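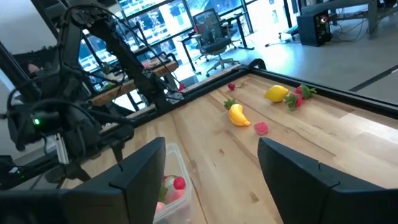
Photo: Nillwood workshop notebook, January

Play food set, Plestau order, sorting and checking. Started 9:30 at the butcher-block table.

Fruit goes in the clear bin once it has been looked over. Anything not yet checked stays out on the wood. The red fruit and the pink ones are the glossiest and show every fingerprint, so wipe them before they go in. Plain damp cloth, no cleaner. The cleaner left a haze on the last lot and we spent an afternoon getting it off.

Banana: look at the join where the green leafy crown meets the yellow. Pull test at 30 newtons, hold for 4 seconds. Two from the Bang carton came loose at the crown and are set aside with tape on them. The rest held.

Small translucent pink piece: still no name for it on the packing list. I have it down as "raspberry?" until Ernov answers. It is small enough that I want it through the small parts gauge before anything gets packed.

Carton tally for the order is 464 pieces, of which 300 are fruit. Vegetables are in the other carton, not opened yet.

The table needs oil again. The grain is rough near a couple of the knots and the cloth catches on it.

To do: ask for spare lids for the bins. Find the gauge, last seen in the drawer under the scale. Repeat the pull test on the other leafy tops.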